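About Ternari
We write the software between a camera and a robot arm.
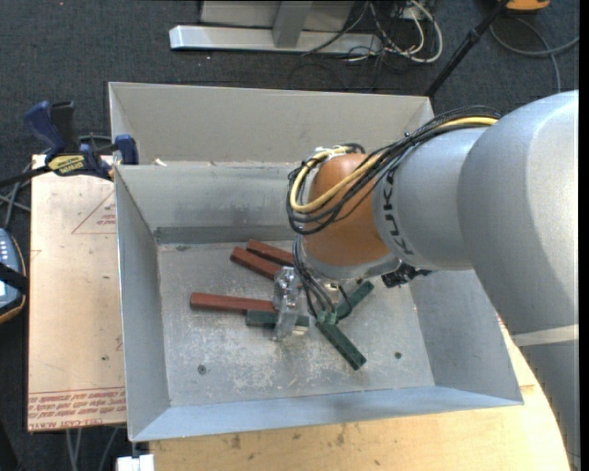
Photo: Ternari. Bin picking cell with KUKA arm.

Most people who find this page have already been shown a video of a robot emptying a bin. We have seen those videos too, and we tend to ask how many takes there were and what the bin looked like when it was nearly empty.

Ternari was started by people who used to install picking cells for Bennani, a maker of conveyor equipment. We spent too many nights on factory floors restarting planners that had run perfectly at the trade show. The company is now 12 people, all of them engineers, which explains the website.

What we make

Drara is our grasp planner. It takes a depth image and a model of the gripper, and returns a ranked list of grasps with a path in and out of the bin for each one. If it can't find a path that clears the walls, it says so and stops. Some customers dislike this at first.

Fimunach is the tool we use to check Drara. It records every attempt with the image, the chosen grasp, the planned path and the joint data, then replays the lot against a new version of the planner. We built it for ourselves and began selling it when a customer asked for that and nothing else.

How we test

We use plain blocks in a metal bin. Red and green rectangular blocks look like a toy problem, and for color they are. Put them flat on scratched metal, touching each other or partly under one another, and edge detection gets much less comfortable. The cables on the arm need room as well, and plenty of planners treat them as if they weren't there.

A release has to get through 300 picks with no one touching the cell. The last one needed 695 before we had a clean run of 300. We publish the failed attempts with the release notes.

What we don't claim

We don't say our software handles any part. We don't use the word "human-level." We have no opinion on when warehouses will run without people, and we doubt the opinions we've heard. A vendor who quotes you 100 percent should be asked for the logs.

Working with us

Send us a box of your worst parts. We test on Wednesday and you get the recordings, good or bad, before any talk of price.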